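Print this page | E-mail this page

Norkitz Bedside Set: README

This folder holds the pictures and notes about small tables in rented bedrooms in Tenville and Hurkau. The set has 2,457 pictures from 17 apartments. We started it in September, when we were writing the room checklist for Kwok apartments and could not agree on what a guest leaves beside the bed.

Please read this file before you use the notes. The notes were written in two languages and later put together in English, so some words are used in a narrow way.

What is in the folder

- pictures/ has one subfolder for each apartment
- notes.csv has one line for each picture
- words.txt is the list of 256 object words we allow
- old/ keeps version 1 of the notes, please do not mix it with version 2

How we write the notes

Each line gives the room, the light, the furniture and the things on top. We write only the things which can be seen. If a drawer is closed, we do not guess what is inside.

For the light we use "day, blinds closed" also when the sun comes through between the slats. Many rooms in Hurkau have white horizontal blinds and this value is very common there.

Things on top are written in any order. A book gets its title if the cover can be read, also when it is upside down. The line for the picture below is: bedside table, light wood; remote control, black; book, "Subscribed", Tien Tzuo, teal cover; cloth, orange, crumpled; small black object with cable.
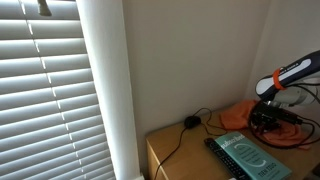
Difficult cases

Small object with cable. The words "mouse", "sensor" and "charger" were used too freely in version 1. Now we write "small object with cable" when the kind is not sure, and add the color.

Cloth. We do not separate towel, shirt and cleaning cloth if it is crumpled. All of them are "cloth".

Table or cabinet. If the front is not well visible, write "bedside table". This makes the number of cabinets too low, please remember it when you count furniture.

Overlapping things. A remote control half under a book is still written as a full object. There is no column for how much is hidden.

Known problems

Two apartments in Tenville have the same code in notes.csv. The subfolder names are correct, so use them instead. Lamps fixed on the wall are missing from the notes of both apartments.

The spelling of colors is mixed in old/ (gray and grey). In version 2 it is always gray.

Use

You may use the set for room checklists, for sorting of lost things and for teaching. Please mention Norkitz and the version number. Corrections are welcome, send the picture name together with the new line.

Print this page | E-mail this page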